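Draltilham Sorting Cell – Progress Report to the Tiongson Fund
Second reporting period
3 September 2021

1. Summary

Work in this period was on the upkeep of the bin picking cell at the Tromby workshop. The first report covered installation and the first trial picks. Since then we have replaced the cable dress on the arm, rebuilt the wrist wiring, changed how the bin is held, and put the cell on a written maintenance schedule. The cell ran on 39 days of the period and was down for 7. All of the lost days but one trace back to cabling.

We are on budget for parts and over on labor hours. The details are in section 6.

2. Status at the start of the period

At the last report the cell was picking from a single bin with mixed plastic and metal items. Two problems were open. The first was an intermittent signal fault at the gripper, which stopped the program with a sensor error and cleared by itself when the arm was jogged back to home. The second was bin movement. The bin sat against two stop blocks and crept a little each time the gripper touched a wall, so the taught positions drifted over a shift and had to be corrected by hand.

We had put the signal fault down to a loose connector. That was wrong, and it cost us time. We reseated and then replaced the connector before looking further up the cable, where one conductor had cracked inside its jacket at the point of tightest bend.

3. Cable dress and gripper wiring

The old run held the cables tight to the arm with ties at three points. It looked neat and was too short. When the last axis turned toward its limit, all the bending was taken by a short length next to the gripper. We cut the ties off, added length, and routed the bundle so that it crosses the arm and makes a free loop at the wrist. Supply comes in at the upper fitting as before.

The new run has done 102 hours of picking without a signal fault. The loop does stand out farther than we would like. When the arm works low in the bin, the loop can come near the wall on the side away from the operator. For now the program limits wrist rotation in the two lowest layers, which adds a little to the cycle time. A spring return for the bundle is on order from Nemanard and is due in October.

We also made up a complete spare gripper harness, labeled at both ends and tested for continuity. It is stored in the drawer under the controller. Swapping it takes under an hour with the arm parked and locked out.

4. Bin fixing and wear

The stop blocks are gone and the bin is now clamped to hold its position. After clamping, the operator jogs the arm to a reference point above the bin and compares the reading on the pendant with the value on the setup sheet. If they disagree by more than the allowed amount, the bin is set again before any program is run. Nobody is to edit taught points to make up for a bin that has moved. This was common practice earlier in the year and it left us with several versions of the same program, none of them quite right. The old versions have been archived and the pendant now holds one.

Wall contact is still a concern. It marks the bin, and each touch also loads the wrist.

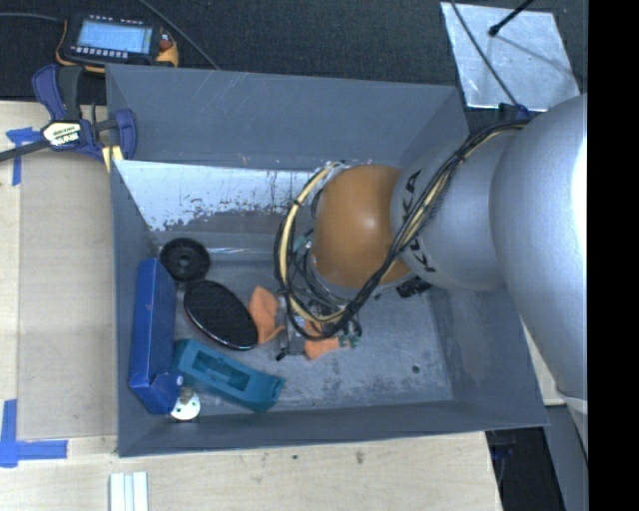 The Tromby floor team would rather have a second bin on the shelf than a softer approach speed, and asked that this report say so plainly. In their view the scuffed walls do no harm to picking, the slower approach costs output on every cycle, and a worn bin can be changed in minutes. They also want the clamp checked at the start of each shift and again after a break.

We agree on the clamp check and have added it to the schedule. On speed we have met them partway: the approach is slow only along the walls and in the corners, and runs at the normal rate elsewhere. A second bin is in the request below.

5. Maintenance schedule

The schedule has been in use since the middle of the period. It is a single sheet kept in the cell.

Start of shift: bin clamp, reference point, cable loop free of snags, gripper open and close with no load, emergency stop test.

Weekly: wipe down the arm and the gripper, inspect cable jackets at the wrist, check gripper screws against their paint marks, back up the program.

Monthly: check the mastering marks, inspect the connectors under the covers, test the spare harness.

Of the start-of-shift checks due since the sheet came in, 82 were signed off. A few were missed in the first days, mostly where one operator handed over to another with the cell already running. The handover now includes a signature.

6. Budget and hours

Parts spending is within the approved line. The largest items were cable, connectors and the deposit on the spring return. Labor went over, mainly in tracing the signal fault, and we have covered the difference from the travel line, which was little used. No extra labor funding is requested.

We ask for approval to buy one spare bin and one spare clamp from the parts contingency.

7. Next period

– Fit the spring return and lift the wrist rotation limit if the loop stays clear.
– Repeat the reference point check over a full week without resetting the bin, to see how well the clamp holds.
– Train two more operators at Tromby on the harness swap.
– Decide whether the gripper fingers need a stiffer mount. Readings so far are mixed and we do not want to change it at the same time as the cable return.

The next report will follow once the spring return has run for a month.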